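HORBRIDGE – For release in December

I've been putting out the Coman walking guide for long enough that I should be calm about it by now, and I'm not! The new edition is ready, it's free, and it covers 147 miles of footpath between Horbridge and the Allonitz valley. That makes it the longest network we've ever put on paper.

The last edition stopped at the old Paltex mill, which always bugged me (and plenty of you, judging by my inbox). You'd get to the mill gate, the map would run out, and you'd have to turn back or guess. Now the route carries on past the mill pond, climbs through the beech woods and drops down into Allonitz by the church, where there's a bus back until early evening.

I wrote most of the walks up at home over the winter, with muddy notes in one hand and a mug of tea in the other. If you find a stile I've called a gate, please write and tell me.
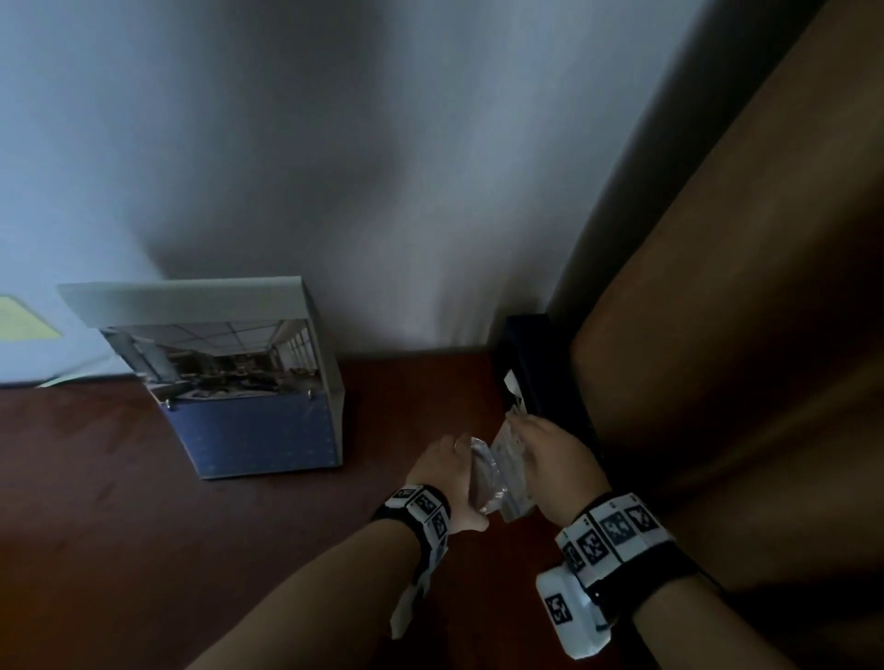 ## What's new in this edition

There are 20 walks, up from 12 last time. Six of them are flat enough for a stroller, and I've pushed one around all six to make sure. The longest is the Allonitz Round, a full day out with one very steep bit after lunch – eat light.

I've also redrawn the river crossings. The footbridge below Horbridge lock has moved upstream, and the old map would have you standing in a field wondering where it went. Parking notes are fuller too, and every walk now says where the nearest restroom is, which was by far the most common request.

We took 3,411 comments from readers over the life of the last edition, and I read them all. A lot were about dogs. So each walk now has a line on livestock, leashes and whether the pub at the end will let a wet spaniel in.

The guide folds down to fit a jacket pocket, and opens out again without a fight, mostly.
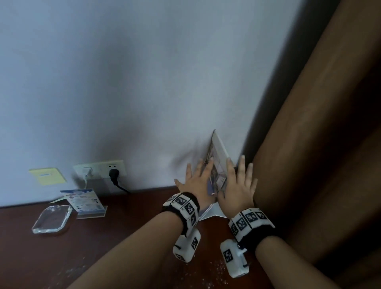

Coman Walking Guide | Issue 20

## Where to get one

Copies will be at the Horbridge library, the Allonitz post office and the front counter at Coman from the first week of December. Shops and guest houses can order a box of 100 at no charge, and we'll drop it off if you're inside the valley.

Large-print copies are available on request, so just ask at the counter. Press copies and maps for reprint can be had from the Coman office in Horbridge, any weekday morning before 11.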